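Small junior tennis events deserve far more love than they get! Last September I watched 48 youngsters slog through qualifying at Hundcombe, and I haven't enjoyed a day's sport so much in years. 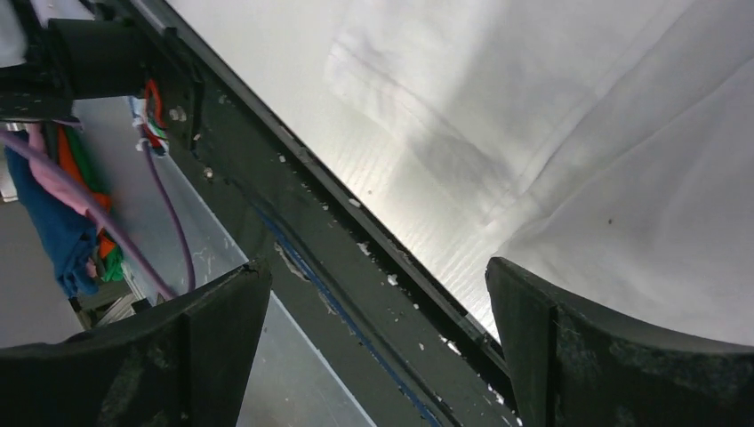 A thin blue cable along the dark rail.

Trygve Berge lost the first set in no time, then began coming to the net on everything – brave, slightly mad, and a joy to watch.

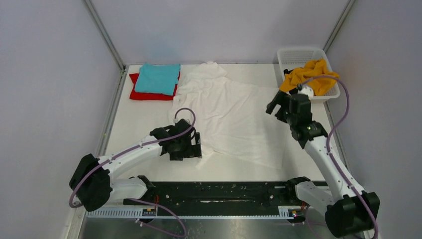

His opponent, Shota Sekiguchi, answered with lob after lob, and the third set was the best tennis I saw all summer.
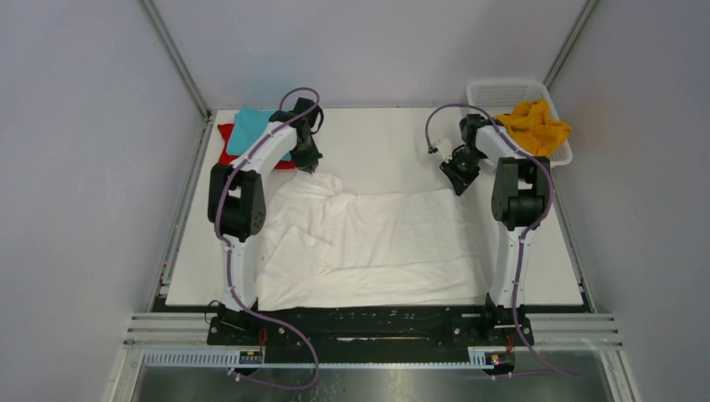 Clubs should open these days to everyone, put the kettle on and tell the local schools. Five courts and a few benches are plenty to start with.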